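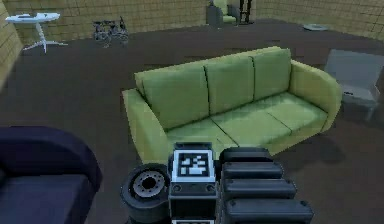 A three-seat sofa in light green, rendered.

The Ten-Year Sofa, and Who Decides When It's Over

I went to see Ha-neul Ahn expecting a sales pitch. Upholsterers want you to keep your couch the way dentists want you to keep your teeth, and a shop that charges by the job has every reason to tell you the old frame is worth saving. I had a quote from her folded in my pocket: $1,280 to rebuild and re-cover a sagging three-seater that I'd paid $967 for. That math did not look good to me and I told her so before I sat down.

"It isn't good," Ahn said. "I wouldn't do it. I wrote you the quote because you asked for one."

Her shop, Staltedance, takes up the ground floor of a former printing house, and at nine on a Friday morning it was already loud. She turned off a compressor so we could talk. She has worked on furniture for most of her adult life, first at a factory and then on her own, and she doesn't share the popular view that everything used to be built better.

"People bring me their grandmother's couch and say they don't make them like this anymore. Sometimes I open it up and it's junk. It was junk then. The ones that were really bad went to the dump before you were born, so you only ever see the good ones."

I liked that answer, partly because it cut against her own trade. I liked it less when I asked how an ordinary shopper is supposed to tell the difference today. Her advice was to lift one front corner and see how soon the other front leg comes up with it. If the frame is stiff, the second leg follows almost right away. If it twists first, walk away. I have read this in a dozen buying guides and have never once seen a person do it in a showroom, and I asked whether she had.

"No," she said. "They'd look at you funny. Do it anyway."

We talked for a long time about foam. Ahn thinks the whole business leans on customers not asking about it. Most sales tags give a fabric grade and a color name, and she says neither will tell you why the middle seat goes flat. Density would, but you often have to ask for it, and in her experience the person on the floor has to go find somebody else.

"Soft and cheap are two different things, but they feel the same for the first ten minutes. That's how long you sit on it in the store."

The subject I'd come for was the lifetime warranty. Tritora, a chain with a store near me, prints the words in large type on its website. I had brought a printout of the terms, and she read them standing up with her glasses pushed onto her forehead. The frame was covered for life. The cushions were covered for five years, and "normal softening" was left out. Fabric got less than that. Moving the sofa to a new address ended the whole thing.

"Whose lifetime is it?" I asked.

"The address's, I guess."

She was not as bothered by this as I was. In her view a warranty tells you what the maker is sure won't break, and the frame is usually the part that doesn't. I said that sounded generous. It sounded to me like a company promising to cover the one thing you'd never need to claim. She shrugged and said both could be true.

So what would she buy? She named a Mäkelä couch she had reworked in March, with covers that came off by zipper and seat cushions that could be flipped. Then she gave the price when new, $3,000, and I must have made a face.

"I know. I don't own one either."

At home she has a used Drurasow she found through a listing and rebuilt herself on slow afternoons. That is a fine plan for someone with a shop full of webbing and a good sewing machine. For the rest of us I'm not sure it's a plan at all, and I said so. Ahn agreed, then offered a smaller one: take my cushions out of their covers, have new foam cut to the same size, and leave everything else alone.

"It'll still be an okay couch," she said. "It won't turn into a great one. But you can sit on it a few more years, and you can stop reading warranties."

I asked what she'd charge for the foam. She said I should call around first — her price wasn't the lowest in town — and went back to start the compressor.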